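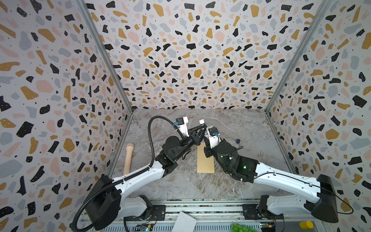
Envelope day in the cell. Both grippers over the middle, terrazzo on all three walls.

Feb 6, 2026
Posted by Eilif Solheim in Tangen bench gallery

Hi again from the Tangen bench! I promised Jonatan I'd put up the wallpaper results before the weekend and it's already Friday afternoon, so this will be more words than gallery. Click the picture for the big version if you want to see the chips in the pattern properly, the black ones have tiny white dots in them and I have stared at them far too long.

So, the question for this round was pretty simple. We train a two-arm policy from demos, it does nicely in the cell it learned in, and then you change the background and it goes to pieces. Everybody who works with these things has seen that happen. What I wanted to know was how much of it you can fix just by being rude to the policy during collection, meaning you keep changing the walls and the table on it while the task stays the same.

We recorded 600 demos with me and Jonatan Bråten taking turns driving. In one set the walls stayed plain the whole time. In the other set we swapped the wall sheets and the work surface as we went, and the terrazzo with the gray marble is one of those pairings. Same tasks, same number of demos in each set, same training settings. Jonatan insisted on that last part and he was right to (I wanted to fiddle).

The envelope is the hard one. It lies flat, there is hardly anything to grab, and on marble the tan shows up okay but the veins give the policy all kinds of false edges to get excited about. The way I drive it, one gripper comes down near the end of the envelope and the other gets in close so they can share the work. You need the two wrists almost touching for that, and I used to hate it. Jonatan is much smoother at it than me, you can tell our demos apart in the plots straight away, mine have a wobble at the approach.

The other stuff on the table is there to be picked or to be ignored, depending on the instruction. The small dark round thing off to the right of the envelope is a favorite of mine. Sitting by itself on the stone it seems like an easy pick, but with the busy walls the plain-wall policy kept reaching for black chips in the pattern instead!! It tried to pick up the wall. We laughed a lot and then we wrote it down, and it happened on enough runs that it got its own column in the sheet.

Okay, numbers. We ran 1000 test episodes, split evenly between the two policies, with a pattern neither of them had trained on. The swapped-wall policy finished clearly more of them, and the gap was widest on the envelope. On the plain walls there was no real difference, so the swapping didn't cost us anything there, which I had been worried about. I'm leaving the full table out until Jonatan has rescored his half. We disagreed on 11 episodes about what counts as a finished envelope pick (does it count if it's lifted but folded over? I say yes, he says no way).

What surprised me is how few patterns you need. We trained versions with fewer wall sheets in the mix and with 5 of them you already get most of the benefit. After that it flattens out. I'd been getting ready to print a whole lot more, and my back is thankful, those sheets are a pain to get flat in the corners behind the posts.

Changing only the table and leaving the walls alone did much less than I expected. Jonatan thinks it's about how much of the camera view the walls fill up. I think it's the shadows. We haven't settled it.

Next up is the lighting round, same tasks, and then we want to move the whole thing over to the cell at Promovthorpe and see if any of this holds on another bench. That should be in April if the room is free. The training code will go into the Gornodel folder with the rest once I've cleaned out my embarrassing comments.

If you've done something like this with patterned backgrounds, please write to me, I'd love to compare. Especially if your robot also went for the wall.

Eilif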